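Section 4: Care of the Table Top

This section covers cleaning, oiling and small repairs for the Grukau extending table, 132 cm and larger. It applies to oiled tops only. If your table was delivered with a lacquered top (the label under the extension rail has an L after the model name), skip to Section 5. Oil will not soak into lacquer and will leave a sticky film.

4.1 Before the first use

The top leaves the workshop with two thin coats of Bednarek hard oil. The oil is dry to the touch when the table is packed but goes on hardening after that. Let the table stand unwrapped for 8 days before you put heavy use on it. You can eat at it during this time, but use place mats and wipe up spills at once.

Do not cover the top with plastic sheeting or a vinyl tablecloth during these days. The oil needs air.

A faint smell is normal in the first weeks. Open a window if it bothers you.

4.2 Daily cleaning

1. Brush off crumbs and grit with a soft brush or a dry cloth. Grit dragged under a wet cloth will scratch.
2. Wipe with a cloth wrung out in lukewarm water. Follow the grain.
3. Dry with a second cloth.

For greasy marks, add a few drops of plain dish soap to the water, then wipe again with clean water.

Caution: Do not use scouring powder, steel wool, glass cleaner, bleach or microfiber pads sold for stovetops. Do not use a steam cleaner on any part of the table.

4.3 Grain and color

Each top is glued up from boards chosen to go together, but they are not stained to match. Expect light and dark streaks to run side by side. The color will deepen in the first year, fastest in a room with strong sun. If you keep the extension leaf in a closet, it will stay paler than the rest. To even this out, put the leaf in for a few weeks each summer, or leave it out on a flat surface in the same room.

Move vases, bowls and lamps from time to time during the first year so they do not leave pale patches.

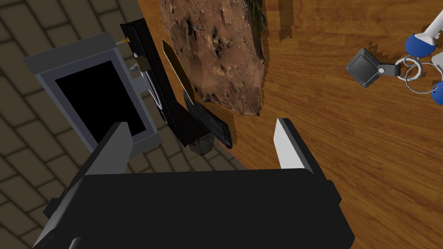
Fig. 4-1. Wood grain with darker and lighter bands.

Small knots and short dark lines are part of the wood and are not covered by the warranty. An open crack longer than 18 mm is covered. Report it with your order number before you fill it or sand it.

4.4 Oiling

Oil the top when water no longer beads on it. For a family table this is usually once or twice a year. September is a good time, before the heating comes on and the air in the house gets dry.

You will need:

Bednarek hard oil, clear
Two lint-free cotton cloths
A white nylon pad
Sandpaper, 240 grit (only if the surface feels rough)
Gloves

Steps:

1. Clean the top as in 4.2 and let it dry overnight.
2. Extend the table and lay the leaf in place so that all parts get the same treatment. See Section 3 for the locking levers.
3. If the surface feels rough, sand lightly by hand with the grain. Do not use a power sander. Vacuum the dust and wipe with a barely damp cloth. Wait one hour.
4. Stir the oil. Do not shake it.
5. Pour a small amount onto the pad and spread it thinly along the grain. Work on one board width at a time.
6. Leave for 9 minutes.
7. Wipe off all the oil that has not soaked in. Turn the cloth often. The surface should look satin and feel nearly dry. Shiny spots mean there is oil left on top.
8. Do the edges the same way. Do not oil the metal runners.
9. Let the top dry overnight before you use it.

Repeat steps 5 to 9 if the wood still looks dry the next day. More than two coats in one go is of no use.

Warning: Cloths soaked in oil can heat up and catch fire on their own. Spread them flat outdoors to dry, or put them in a metal can filled with water and close the lid. Never leave them in a pile or throw them wet into the trash.

4.5 Marks and small damage

White rings. Usually moisture in the oil layer. Leave the mark alone for two days, as it often fades. If it does not, rub with the nylon pad and a little oil, then wipe dry.

Black spots. Caused by wet iron or steel on the wood, such as a can or a cast iron pot. Sand lightly and oil. Deep spots may not come out fully.

Dents. Lay a damp cotton cloth over the dent and hold a warm iron on it for a few seconds. Lift, check and repeat. Let the spot dry overnight, sand with 240 grit and oil. This works for dents where the wood is pressed in but not cut.

Scratches. Sand with the grain, a hand's width to either side of the scratch, and oil. If you sand only the scratch itself, the repair will show.

Candle wax. Let it harden, lift it with a plastic scraper, then clean with warm soapy water.

4.6 Room conditions

Wood moves with the air. In winter the top gets a little narrower and the joint at the leaf may open slightly. It closes again in spring. Keep the table well away from radiators and stoves, and do not stand it directly over a floor heating outlet.

If the top cups, check first that the screws under it have not been overtightened. They sit in slots and must be able to slide. Loosen each by a quarter turn and wait two weeks before you call us.

4.7 Parts and questions

Oil, pads and spare leaf pins can be ordered from the Plakitz workshop. Ask for Krystyna Wieczorek for parts, or Tadeusz Pietrzak for repairs and resurfacing. Please have the order number ready. It is stamped on the inside of the short apron.

Tables from the older Urnus series have a waxed top. The steps in 4.4 do not apply to them. Ask for the separate wax sheet.

Section revised 28 March 2020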